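Mar 9, 2019. Job 429, Plakisley tracery, mortar and dutchman repairs.

Picking up from the December page. The old bedding samples finally got looked at properly. Lime and coarse sand, lots of unburnt lumps, some charcoal, no sign of cement except in the east light where somebody repointed it hard and grey. That grey stuff is what blew the arrises off the cusps. It all has to come out, by hand, no grinder. Wumpini already did the bottom joint with a hacksaw blade and a thin plugging chisel and lost one flake the size of a thumbnail. Flake is bagged, going back on.

Mixes made up today, all by volume:

- A: 1 Drokora putty to 3 sharp sand. Too fat, dragged on the trowel
- B: 1 putty to 2½ sharp, ½ crushed Iltow stone. Good color when damp. Best of the lot to handle
- C: same as B with a pinch of brick dust. Pinker than I wanted, shows against the mullion from the bench so it will show from the nave too
- D: NHL 2, 1 to 2½. Set fine but looks dead next to the old work. Keep as fallback for the sill only

Prisms cast from B and D, labeled on the underside. Do NOT stack them, last time the bottom row got corners knocked off and we couldn't use the results.

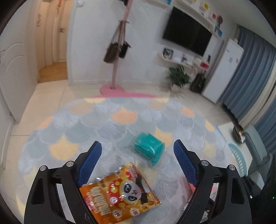

## Stone

Ansah delivered the Iltow block. Bed marked on top face with an arrow, checked it with water and agree with the arrow. One soft seam runs in from the back left corner, stops short of where we need to cut if the templates go on turned round. Turned them round.

Longest piece is the 200 mm length for the head of the second light. Section template from zinc, taken off the north side because the south profile is too far gone to trust. The two sides don't match anyway, the fillet on the north is wider. Original masons not fussy. Wumpini wants to split the difference, I want to copy the north and leave it be. Wumpini Addo 1, me 0 on the last one of these so I'm claiming this one.

Roughed out the first cusp. Left 8 mm on all faces untill the joint is dry-fitted. The eye of the cusp wants a smaller gouge than anything on the rack, ground down an old one, took a while to get an edge that lasted more than ten minutes.

Pins: stainless, threaded, two per joint. Holes drilled in the new stone only so far. Nothing gets drilled in the old tracery until the architect signs the drawing, and the drawing still shows the pins straight through the glazing groove. Emailed again.

## Money

Quote had 2,000 for scaffold adaptation. Scaffolder now says the lift needs moving down one for us to reach the springers square on. Not in his price. Not in ours either. Ask before anyone goes up there.

Glazier wants the lights out before we touch the heads. Fair enough. Polycarbonate in the openings meanwhile, with a gap at the bottom so it doesnt sweat on the inside face.

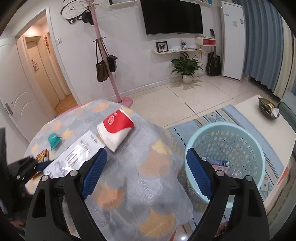
Why not use D everywhere and be done faster?

It's too stiff for thin tracery joints. The bars move with the heat on the south side and the mortar has to give before the stone does, so the joints get B, and D stays on the sill where the water sits.

Still to do:

- shelter coat test, skim milk and lime, on an offcut, both sawn and tooled faces
- rewet prisms morning and night, damp burlap over, plastic over that
- sieve more Iltow dust, nearly out
- second cusp
- ring Ansah re a spare block in case that seam wanders

Mask on for the sieving, the fine stuff hangs in the air by the window bench long after you stop.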